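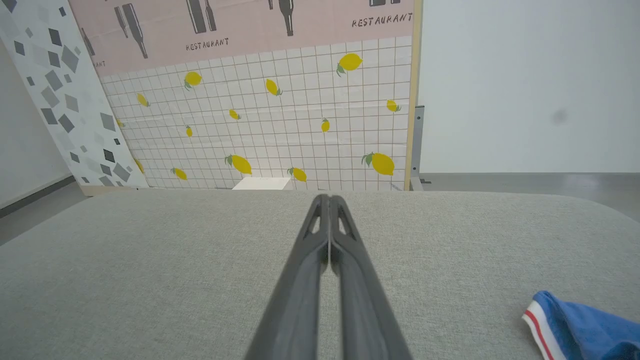
Neelam Singhal wrote to ask why her new clarinet reeds play fine for two days and then go dead. Most of the time they were played too long too soon. My routine for a fresh box goes like this.

Day one. Soak each reed in plain water for a minute, then play it for two minutes, middle register only, nothing loud. Wipe it from the heel toward the tip and lay it flat to dry.

Days two to four. Same again, five minutes per reed. Write the date on the bark in pencil.

Day five. Press the flat side with your thumb and slide it along 400 grit paper, four or five light strokes. Stop when it looks smooth. Don't touch the tip.

After that, play up to 19 minutes at a stretch and rotate. I keep four going in a Fedden case and number them.

If one still feels stuffy, move it a hair lower on the mouthpiece before you reach for the sandpaper again. Neelam plays a Crichton, and those like the reed set a little low anyway.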